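Evening Class in the History of Everyday Things
Notes for Session 2: The Table and What We Do at It
Tutor: Ingrid Pruitt

Hello again everyone, and welcome back to those of you who missed the first session with that dreadful cold. These notes are meant to be read after the class and not during it, so please don't feel you have to follow along with a finger while I talk. I wander off the path a good deal, as you will have noticed, and the notes are my attempt to put things back in the order I meant to say them.

We finished last time with the question of where people sat before they had a room to sit in for meals. Most ordinary households had one main room for a very long time, and the table in it was often a board laid across trestles. It came out when it was wanted and went back against the wall when it wasn't. We still have the leftovers of this in the way we speak (board and lodging, boarding house, the board of a company), and I do love it when a word hangs on to something the rest of us have let go of.

The fixed table

A table that stays put changes a room. You have to walk round it, for a start! Once it is there all day, people begin to use it all day, and so the same surface that held the bread in the morning has the mending on it by the afternoon and somebody's letters in the evening. Please keep this in mind when you look at old inventories, where a table may be listed under the kitchen, the parlour or the hall without any hint of what was done at it. The clerk wrote down where he found it and moved on to the next thing.

The inventory I handed round is from a farmhouse at Damham, dated 1820, and I'm very fond of it. You'll see one long table, two forms (benches, to you and me), a smaller square table "in the window", and a chair with arms. There is only the one chair with arms. Several of you asked whether that meant the head of the household had it, and I think it very likely did, though the paper doesn't say so and we mustn't make it say so. What I would like you to notice is the table in the window. Good light was precious, and anything that wanted sharp eyes, sewing or accounts or picking over dried peas, went where the light was.

If you compare this with the Brotberg inventory on the back of the sheet, which belongs to a shopkeeper in a town, the tables have multiplied and shrunk. There is a tea table, a card table with a folding top, a little work table with a bag hung under it for silks. Each job has begun to have its own piece of furniture, or at least it has among people who could pay for it. The farmhouse went on doing everything at one board for another two generations, and plenty of us still do. I am writing this at mine with the butter beside me.

Height, and why it matters

I said in class that I would put something down about height, and here I am keeping my word. A table for eating at is usually made for someone sitting. A table for working at, kneading or cutting out cloth or ironing, is kinder to the back if it is made for someone standing, and many old kitchen tables that look clumsy to us are simply tall. My grandmother's had been raised on blocks. When Miyazaki, whose chapter you have in the reading pack, talks about "the standing table", this is what is meant, and the chapter is well worth your patience even though the first few pages are rather dry. Start at the section on bakers if you find yourself flagging.

Do please measure the tables in your own home before next time, and jot down beside each one what gets done at it over an ordinary day. Write down the dull things too. Post, keys, the cat, a jigsaw nobody will admit to having abandoned.

Reading and arrangements

The Miyazaki chapter is the main reading. If you have time for more, the Wolonard pamphlet on country joiners is short and has lovely drawings of trestles and pegs, and it can be borrowed from me, as long as it comes home again. The written piece is due in June, and 60 lines is plenty. Choose one table, real or remembered, and tell me who used it and for what. I'd much sooner have a plain account of a plain table than a grand sweep through the centuries, and spelling doesn't worry me in the least.

For the next session we move on to cupboards, which sounds like a smaller subject and is in fact enormous, so bring a flask. If anybody has an old key that no longer fits anything, bring that as well, and we'll begin by passing them round.

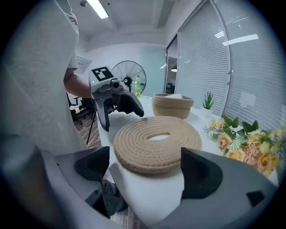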